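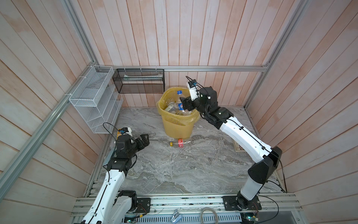

Ovadholm, im Januar

Pfandflaschen: wohin damit bis zur Abgabe?

Skukar
Hallo zusammen, ich brauche mal eure Meinung. Bei uns landen die leeren PET-Flaschen im gelben Korb, so einer aus Kunststoff mit Schlitzen in der Seite und Tüte drin. Drei liegen jetzt drin, eine davon mit blauem Deckel, und die mit dem roten Etikett liegt davor auf dem Boden. Und das geht seit Wochen so! Ich hätte gern was, wo 30 Stück reinpassen, ohne dass ich dauernd umstapeln muss. Wie macht ihr das?

Tuhiwai
Zusammendrücken geht ja beim Pfand nicht, der Automat nimmt die dann oft nicht mehr. Ich würde die Tüte weglassen und einen größeren Korb nehmen. Meiner fasst 50 Liter, den trage ich so wie er ist zum Laden.

Hornetcombe
Tüte weglassen? Bloß nicht. In jeder Flasche ist noch ein Schluck Cola, und das klebt dir nachher in allen Schlitzen. Hab ich einmal geschrubbt, reicht mir fürs Leben.

Tuhiwai
Deckel zudrehen, fertig. Dann läuft auch nichts aus.

Hornetcombe
Erzähl das mal meinen Kindern ;-)

Gwawr Beddoe
Mir gefällt ja der Boden, dieses Grau-Weiß mit den Marmorschlieren! Ist das Fliese oder Folie? Und zum Thema: An der Bretterwand links hängt doch schon das weiße Drahtgitter mit den Fächern, da ist noch alles frei. Könntest du da nicht die Flaschen reinstellen?

Skukar
Folie, die Rolle war noch vom Flur übrig. Die Fächer sind für Flaschen zu klein, fürchte ich - höchstens die 0,33er. Das Gitter hält auch nur mit Kabelbindern, da will ich nicht zu viel dranhängen. Eigentlich soll da die Post rein.

Gwawr Beddoe
Und der schwarze Korb an der Rückwand?

Skukar
Zu flach, da purzelt alles raus. Außerdem hängt der nur an so kleinen Haken.

Hornetcombe
Dann nimm einen Wäschesack mit breiter Öffnung. Meiner hat bis zu 600 Gramm Eigengewicht und lässt sich zuziehen. Beim Einkaufen kommt er einfach mit.

Tuhiwai
Sack kippt um, Korb bleibt stehen. Ich bleibe dabei.

Skukar
Ok, ich probiere erst mal den Sack, den hab ich nämlich noch im Keller. Der gelbe Korb wird dann wieder ganz normaler Papierkorb. Danke euch!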